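Introduction to Household Materials
Unit 2: Everyday Objects and How They Are Described
Instructor: Rasa Mets
Laboratory section: Iddrisu Essien

This unit concerns the small items found in a kitchen or washroom. Students will learn to record an object by its form, surface and markings before assigning it to a category. The set used in class includes a small saucepan, a marker, a plate and a boxed toothpaste.

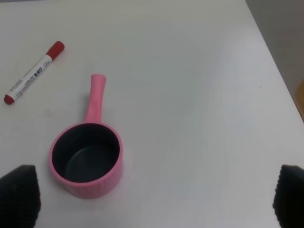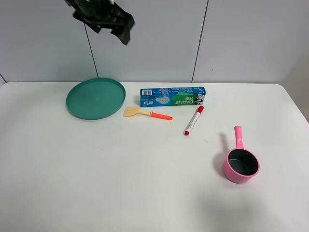
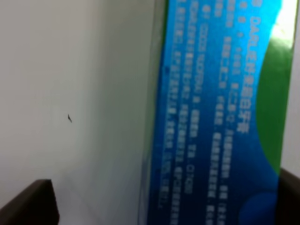
Items from the Unit 2 set.

1. Form. Begin with the general shape as seen from the working position. A round plate viewed from the side of a table will look oval, and the record should give its true shape. Handles, rims and caps are entered separately from the body.

2. Surface. Record color first, then finish. Where the inside and outside of a vessel differ, as with a pink saucepan that has a black interior, both are entered. Do not write "metal" or "plastic" on the basis of color alone - leave the material line blank until the object has been handled.

3. Markings. Printed packaging carries more than one kind of text. The brand name (DARLIE, on the toothpaste) is copied exactly, capital letters included. Text in Chinese is copied by students who read it and marked "Chinese, not transcribed" by all others. Small print that cannot be read is marked "illegible" and is never completed from memory.

4. Category. Assign one category from the Escobedo list, which is on reserve in the library. An object that fits two categories is placed under its main use, with the second noted in the margin.

Written work
Submit one completed record sheet for each of two objects from home. Each sheet should run to 100 words. Kusum Goel will accept late sheets only with prior approval.

Reading for the next meeting: Whitfield, course packet, page 44 to the end of the section on containers.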